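# The Pundbridge Bus

The last bus from Wotwood to Pundbridge left at 6:14 in the evening, and my mother and I were on it with two suitcases and the sewing machine. The driver made us pay for the sewing machine. He said anything that needed its own seat was a passenger.

I was fourteen. I had been told that morning, over eggs, that we were going to live with my aunt for a while. My mother said "a while" the way other people say a street name. I asked about school and she said there was a school in Pundbridge. I asked about the dog and she said the dog was staying with my father, and then she washed the pan.

We had the seats behind the back door, where the cold came in. It was January and the heater worked on one side of the bus only. A man across the aisle had taken off his coat and rolled up his sleeves. My mother kept hers buttoned to the neck and held the handle of the sewing machine with both hands.

At Skukcombe the bus stopped for fuel and the driver said we had ten minutes. My mother gave me some coins and told me to get something hot. The shop was closed, but there was a machine by the restrooms that sold soup in paper cups. I bought one tomato and one chicken. Then I stood there holding them and saw the pay phone.

I knew the number, of course. I put the cups down on the shelf under the phone and dialed. It rang for a long time. I pictured the hall, and the phone on its little table, and the dog standing up to bark at it.

My father answered on what must have been the twentieth ring. He said hello. He said it again. I could hear the television.

I had thought I would have something to say by then. I had meant to ask him if he knew where we were going, and if he had been told over eggs too, or had come home from the Picard plant and found the closet half empty. What I said was, "She eats at seven. Not the dry kind."

He was quiet, and then he said, "I know when she eats."

"Okay," I said.

"Is it cold where you are?"

"Yes."

"Have you got your gloves?"

I said I did. They were in the kitchen drawer at home, three feet from where he was standing, but he wouldn't look in there. The money ran out a little after that. Neither of us had said goodbye, so I hung up and picked up the soup.

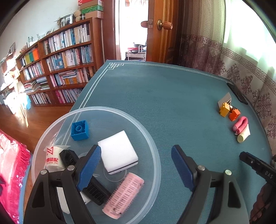

The bus had its lights on when I came back across the lot. My mother was standing on the bottom step, talking to the driver, with one hand on the rail so he couldn't close the door. When she saw me she stopped talking and went back to her seat.

I gave her the chicken. She took the lid off and looked at it and put the lid back on.

"You were gone a long time for soup," she said.

"The machine was slow."

She nodded. The bus pulled out past the last streetlight in Skukcombe, and after that there was just the road and our two faces in the window. She drank half the soup and passed me the rest, and I drank it on top of the tomato.

"Did he sound all right?" she asked.

I looked at the man across the aisle. He had fallen asleep with his mouth open.

"He sounded like himself," I said.

She reached over and took my hand, and turned it palm up, and then turned it back. She unbuttoned her coat pocket and got out her own gloves, the brown ones with the darned thumb, and put them in my lap. I put them on. They were too small, and I wore them all the way to Pundbridge.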